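Turkstead Kitchen Corner: Gallery
Posted 2020-02-15 by Fiifi Gyamfi

The kitchen corner at Turkstead has been set out again after the winter clear-out. Everything lives on the brown mat now, so spills stay off the surface underneath and the whole lot can be lifted when it needs a wash. Most of the things came across from the old Gimmont flat. The mug tree and the plate rack were bought new from Darko, 52 for the pair including delivery.
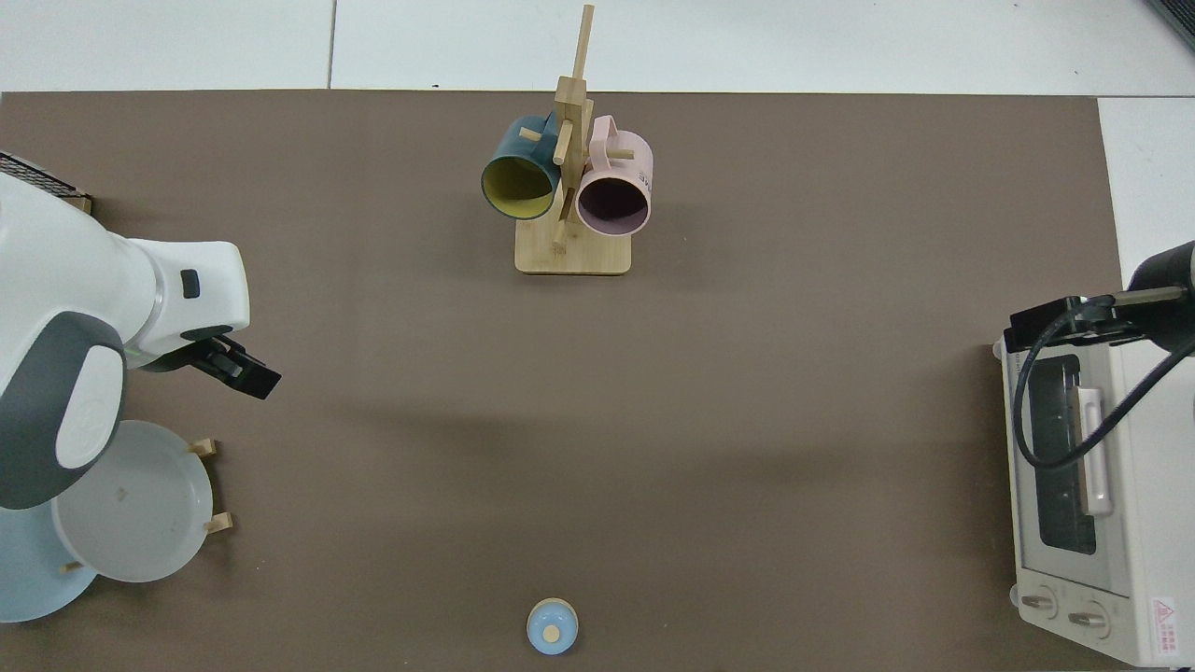 Mug tree with the teal and pink mugs, plates in the wooden rack, toaster oven to the right.

The mugs used to be stacked in a cupboard, one inside the other, and two of them lost their handles that way. Hanging them up takes less space than I expected. The teal one with the yellow inside is the one most people reach for. The plates stand on edge in the rack and can be taken out with one hand. The little blue lid has no fixed place yet and tends to end up wherever there is room.
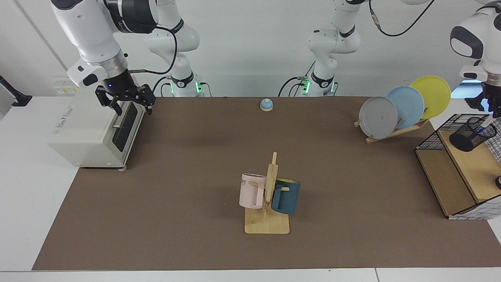
The toaster oven is the largest item and was the hardest to find a spot for. It needs a gap behind it and enough room at the front for the door to open fully. A shelf was considered, but the one at Gimmont was too high for a hot tray and I did not want to repeat that. It does toast, small pies and reheated leftovers, and for 6 people it needs two goes.

Still to do: a hook for the oven gloves, and a second set of plates from Brumeo, ordered under number 1628 and due in April. More pictures will be added to this page when they are in.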